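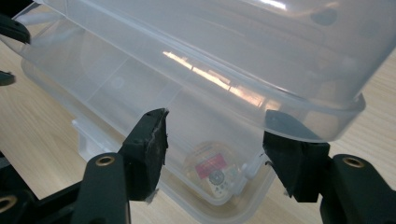 Have you ever wondered why some plastic is see-through and some is only sort of see-through? I think about this a lot, maybe because I keep so much stuff in boxes! Window glass lets light go straight in and straight out the other side, so your eyes get a nice sharp picture. Cloudy plastic lets the light in too, but it bounces some of it around on the way. My box on the table is the cloudy kind. You can tell there's something small and round inside, and you can see it has some red on it, but try reading the label. Nope! The light got too mixed up for letters that tiny.

The word for this is translucent (say it trans-LOO-sent). Clear things are transparent, and things like a brick, which block the light completely, are opaque.

My neighbor Fidelina Rengifo showed me a great way to test it when I was about your age. Get a piece of wax paper and lay it flat on a page of a book. You can still read the words, right? Now lift the paper up slowly, just a little at a time. The words get fuzzier and fuzzier until they melt into gray mush. The farther away a thing is from the cloudy stuff, the more the light has spread out by the time it gets to you.

So if you have a cloudy box at home, drop in a button and push it right up against the side. Then slide it to the middle and look again. Big difference!

Now look at the lid when a lamp is on. See a bright streak? Some of the light never went in at all. It bounced off the smooth top and came straight to your eyes. Move your head from side to side and watch the streak slide along with you. I still do this at breakfast.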